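Folding Book Stands: Your Questions

We love folding book stands at Trirnance, and readers keep sending us wonderful questions about them. 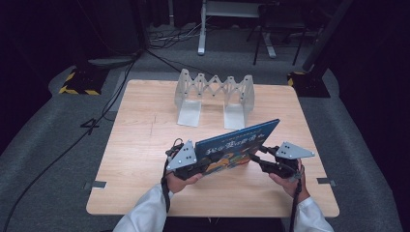 Most of what we get asked comes down to the same few worries: will it hold my book, will it mark my table, and where do I put the thing when I'm done? Answers to all of those are in here, along with a few we never expected (keep them coming!).

What is a scissor-lift stand?

It's a stand with crisscrossing arms that open and close like a folding gate. Pull the ends apart and the zigzag stretches out, push them together and it shrinks down again. Once you've played with one for a minute you'll get it, and then you'll probably play with it for another ten.

Will it hold a hardcover?

Most will, but check the maker's weight limit first. Our kitchen scale says a typical hardcover novel from the Trirnance shelf comes in at 722 grams, and the biggest art book we own is 2,255 grams. That second one gets a solid easel and always will. If your book leans forward or the arms bow in the middle, take it off and try something sturdier.

Can I use one for paperbacks?

Yes, with a bit of fussing. Soft covers like to curl, so slip a piece of stiff card behind the book. An old cereal box works beautifully.

How do I put a book on without tipping everything over?

Set the stand up first and make sure both ends sit flat on the table. Then bring the book in with two hands, one at each side, and lower the bottom edge before you let the back lean. Go slowly the first few times. Holding the book closed helps a lot, especially with a slippery dust jacket.

My Japanese books open the other way. Does that matter?

Not for the stand! For display, though, do think about which side the spine is on. Books set in vertical Japanese text usually have the spine on the right when you look at the front cover, so if you turn your books a little toward the room, turn those the opposite way from your English ones. A row with both kinds looks fantastic.

Which covers look best on display?

Bright ones, in our very biased opinion. A strong blue with a splash of yellow or orange will cheer up a plain wood table in no time. Lleucu Howells, who looks after our reading corner, changes the display book every month and always saves something sunny for July.

Will the stand scratch my table?

It can, if there's grit underneath. Wipe the tabletop and the bottom of the stand before you set it down, and lift it when you want to move it. Small felt pads are fine too, as long as they're all the same thickness.

How do I clean a pale plastic stand?

Warm water, a drop of dish soap, and a soft brush for the places where the arms cross. Dry it fully before a book goes anywhere near it. Skip the scouring pad, as it leaves dull patches.

The arms have gotten stiff. Is it broken?

Probably just dusty. Open and close it gently a few times over the sink, brush out the joints, and try again. Please don't force it.

How long can a book stay up?

We swap ours after 34 days or so when we remember. Keep it out of direct sun, especially if you care about the spine color.

Can I send in a photo of my own display?

Please do! Put "book stand" in the subject line and tell us what you're reading.

Page updated June 24, 2023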